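Riltusska Institute of Applied Automation
Course Handout, Unit 7: Learning Manipulation from Handheld Gripper Demonstrations
Revised 2019-10-30

Purpose of this unit

Unit 6 dealt with teleoperation, in which a person drives a robot arm from a distance and the arm's own sensors record the motion. This unit treats a second way of gathering demonstrations. The person holds a gripper in the hand, performs the task directly, and a camera fixed to the gripper records what the gripper "sees." The robot arm is absent during recording. It enters only later, when a policy trained on the recordings is run on it.

Students should read this handout before the laboratory session and bring it with them. The problem set at the end is due one week after the session.

7.1 Why the camera is placed on the gripper

A policy must act on the same kind of input it was trained on. If the training views come from a camera on the wall and the robot carries its camera at the wrist, the policy has learned from pictures it will never receive again. Mounting the camera on the handheld tool, and then fitting a like camera in the same position on the robot, removes most of this gap. The fingers occupy the same part of the view in both cases, and the background moves in the same way when the tool moves.

The cost is a loss of context. A wrist view shows the contact region well and the rest of the workspace poorly. When the tool is close to an object, the object may hide everything else. When the tool is turned upward or set aside, the view may hold nothing that bears on the task. A wide lens reduces this problem but bends straight edges near the border of the view, and any method that measures distances in the picture must first correct for the bending.

7.2 Recovering the path of the gripper

A recording is useful for training only if the position and orientation of the gripper are known at each time step. Three sources are commonly combined.

Visual tracking follows fixed features of the room from one picture to the next and computes how the camera must have moved. It works well in rooms with varied texture and poorly in front of blank walls, glass and reflections.

Inertial sensing measures acceleration and rate of turn. It is accurate over short periods and drifts over long ones.

Fiducial markers are printed square patterns of known size. A single clear view of a marker gives the position of the camera relative to it. If the marker is attached to a fixed surface, it anchors the whole path. If it is attached to an object that is carried about, it gives the position of that object and must be kept out of the anchor set.

The last point is a frequent source of error in student work. A marker on a movable box is a good measure of the box and a bad measure of the room. 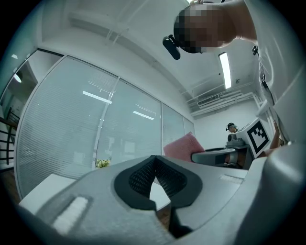 On the matter of markers, a written comment on the June edition of this handout, signed Stougaard, asked why the anchor set could not simply be chosen by the software, given that a moving marker will disagree with the others sooner or later. The comment added that in a short recording the disagreement may come too late to help, and that a marker held in the hand can stay still long enough to be taken for a fixed one. The course staff accept both halves of the comment. Automatic rejection is now permitted in the laboratory, but the list of anchor markers must still be written down before recording begins.

7.3 Screening the recordings

Raw recordings contain more than demonstrations. People set the tool down, speak to one another, put on equipment and move through the room. The recorder does not distinguish these periods from useful work. Screening is therefore part of the method, and a report that leaves it out cannot be repeated by others.

The Kusosbridge set, which is used in the problem set, began as 1,328 recorded segments. Of these, 145 were removed. The remaining 1,183 segments form the training and test material. A segment was removed if it met any one of the following conditions:

The path could not be recovered for the whole segment.
The gripper did not approach any task object.
The only visible marker was on an object in motion.
The fingers were blocked from view during the grasp.

Segments were judged without knowledge of how the trained policy later performed on them. Students should observe the same order in their own work. Screening after the results are known gives a figure that describes the screening.

Faces of people who enter the view are to be blurred or pixelated before files leave the laboratory machine. Tracking is to be run first on the original files, and the originals are then handled under the data rules in Appendix B of the course manual.

7.4 Training and evaluation

The policy used in this course takes a short run of wrist pictures and returns a short run of gripper motions, stated relative to the current position of the gripper. Relative motions are preferred to room coordinates. A policy that learns room coordinates will fail when the table is moved, even if every object on it is arranged as before.

The delay between picture and motion must be measured on the robot and allowed for when the policy is run. In a person's hand there is no such delay in the recording to learn from. Groups that skip this step usually see the gripper close behind a moving object.

Evaluation follows the Skakgate protocol. Each policy is given 100 trials. Starting positions are drawn before the first trial and kept the same for every policy under comparison. In the reference run, the policy trained without marker anchoring failed in 33 trials. The task, objects and lighting of that run are listed in the course manual, and the figure should not be quoted for any other task.

7.5 Problem set

1. Using the counts in Section 7.3, give the share of segments removed. State what further information would be needed to decide whether the removal favored easier demonstrations.

2. A marker is seen in only the first and last pictures of a segment. Explain which errors in the path can be corrected from these two views and which cannot.

3. A group records all of its demonstrations in one room with glass partitions. Describe two ways in which reflections could affect the recovered path, and propose a test for each.

4. Write the anchor marker list and screening rules for your own laboratory task. Hand these in before recording. Changes made afterward must be dated and initialed by all members of the group.

Reading for Unit 8: course manual, chapter on contact and force sensing.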